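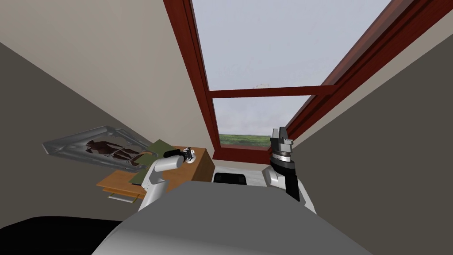
**Can a machine do the household chores yet?**

A few of them, slowly, and mostly in simulation.

2019-11-04, FOR IMMEDIATE RELEASE

Stallier today put out the first results from Risico, its test program for two-armed robots doing ordinary jobs. Tidying a desk. Moving a mug. Folding, eventually. All of it run in a computer-rendered room first, before any real crockery gets a look in.

Short version: mugs are going well, cloth isn't, and the shop floor is further along than the kitchen.

Over 3000 simulated runs the robot was given 12 chores. It met the Risico pass mark on three. Picking up a mug was one of them. Putting a mug back where a person would want it was not, and that's the part most households would notice. 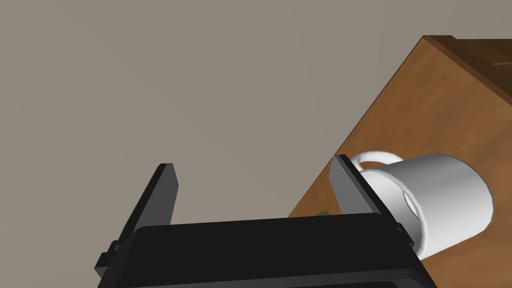
*Gripper and white mug at the wooden table, simulated view.*

A mug is harder than it looks. Smooth sides, a handle that can point anywhere, and often too near the edge for comfort. The current two-finger gripper handles a clear approach. Crowd the table and the pass rate drops, we are still working out how much of that is the planning and how much is the fingers.

Soft things are worse. Cloths bunch up and slide, and the software looses track of the corners. No cloth chore passed this round.

Halvorsen, which supplied the shop-floor chore list, will keep its trial to bin sorting and shelf returns for now. Those jobs repeat, the lighting stays put and the colour of the bins doesn't change. A home is different every morning.

Stallier is not announcing a home product. No price, no orders, no waiting list. Anyone offering to sell you one under our name isn't us.

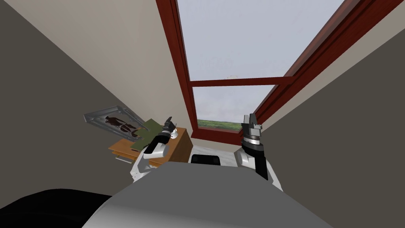
## What's next

- Round 2 begins in April, at the Clallau test centre.
- Same chores, same pass mark, so the numbers can be compared.
- More cloth work. Tea towels to start.
- Full chore list and scoring sheet availible on request from the Stallier media desk.

-30-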